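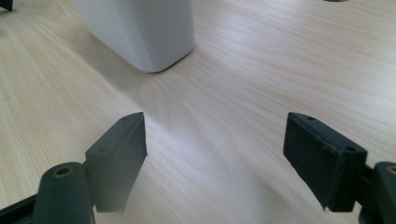
Bench notebook, finishing room
Entered by Torquil Menzies, Sep 1, 2021
Read by: A. Hirvonen, K. Ahuja (initials to follow, as ever)

Table top, pale one, continued from the last entry, which ended with me saying I would leave it alone. I have not left it alone.

State of play. The top has now had all its coats and has been sitting in the finishing room under the overhead light, where it shows everything. The grain has come up well. Long diagonal streaks, and then near the middle that odd patch where the lines go wavy and loop round something like a knot. Vikas calls it the thumbprint. He wanted it turned to the underside when we were choosing faces in June and I am glad I was stubborn, though I have only said so to him twice.

The trouble, if it is trouble, is the shine. I asked for matt. The tin said matt. What we have is a surface that goes pale and washed out in a band wherever the light catches it, and looks a touch warmer and yellower where it doesn't. Kusum says this is how light works. Aino says it is a slight gloss and I should stop squinting at it from the doorway. I have written both opinions down so that they can be compared later with the customer's.

Product used: Rimata clear, from the opened tin on the second shelf, stirred. I did stir it. I am putting this in writing because Akash asked me three separate times, in the tone of a man who already has a theory. The theory is that the flatting stuff settles at the bottom, and if you don't get it up off the floor of the tin, your first coats go on glossier than the label promises and your last ones come out like chalk. A fair theory. I used the flat stick and went round the bottom edge until my wrist complained. Akash would like it noted that the stick was found clean. I would like it noted that I clean my sticks.

Sanding between coats: 300 grit, by hand, with the grain where the grain would let me. Round the thumbprint there is no "with". You pick a direction and apologise. I looked along it this morning with my cheek practically on the wood and could find no scratches there, which is either good work or tired eyes.

White thing on the table. For the record, since two people have now asked, it is allowed to stand there. I wanted something plain white on the surface to judge the colour against, because on its own the top looks whatever colour you expect it to look. Put white next to it and you can see that the wood is blond with some beige in it, and that the finish has not turned it orange, which was my private fear with the whole Rimata business. The bottom edge is rounded, so it shouldn't mark anything. Please don't tidy it away. Please also don't put your tea next to it on the grounds that there is already something there. The test piece had a perfectly good surface until somebody reasoned that way.

Colour verdict, then: happy. Less yellow than the sample board, and the sample board was the thing the customer signed off, so I suppose somebody will have to ring them. Kusum has a nicer telephone voice.

Gloss verdict: undecided. Options as I see them, in order of how much I want to do them.

Do nothing. The finish is even as far as I can tell, it feels smooth, and a soft shine on a pale top is hardly a scandal. The customer is putting this in a room facing north and may never see the bright band at all.

Rub it back with a fine pad and a bit of wax. Brings the shine down, feels lovely, takes an afternoon. The drawback is that the wax has to be kept up by the owner, and owners don't.

Another coat from a fresh tin. Aino found one in the Kanaujia order, job 3132, so strictly speaking it belongs to a different table. It would also tell us whether Akash is right about the stirring, and I am not sure I want to spend a whole tin of someone else's varnish on finding that out.

Vikas suggested the offcut. Cut it in half, old tin on one side, fresh tin on the other, same pad, same number of coats, leave both by the window and look. This is so sensible that I was annoyed not to have written it down first. Offcut is 34 cm long, which gives plenty each way after the saw has had its share. Have marked the backs OLD and NEW in pencil. Last time we marked them A and B, and you may remember how that went. (For Kusum, who wasn't here: A and B were written on the faces, and then we sanded the faces.)

Other matters, while the pen is out.

The rack in the corner is full again and most of it is mine. I know.

The Verier job needs its edges broken before it goes anywhere near varnish. I ran a finger along one and it was like opening post. Akash has it on his list.

Whoever moved the good cork block, it lives in the drawer with the 300 and has done since before any of us could afford lunch. I spent most of yesterday's patience looking for it and ended up using the one with the bite out of it.

Dust. Finishing room floor to be damp-mopped before the test pieces go on, and then everyone stays out, me included. There is a nib or two in the surface near the back edge that I can feel and can't see, which is the worst kind, as you can't point at it.

To do:
Offcut halves, first coats on both. Me.
Ring customer re colour. Kusum, if bribed.
Ask the supplier what they think matt means. Aino.
Second stir of old tin, witnessed. Akash, bring your own stick.

Added after lunch: had another look with the door shut. The band is still there. Vikas says I am standing in the wrong place. Moved. The band moved too. Starting on the offcuts.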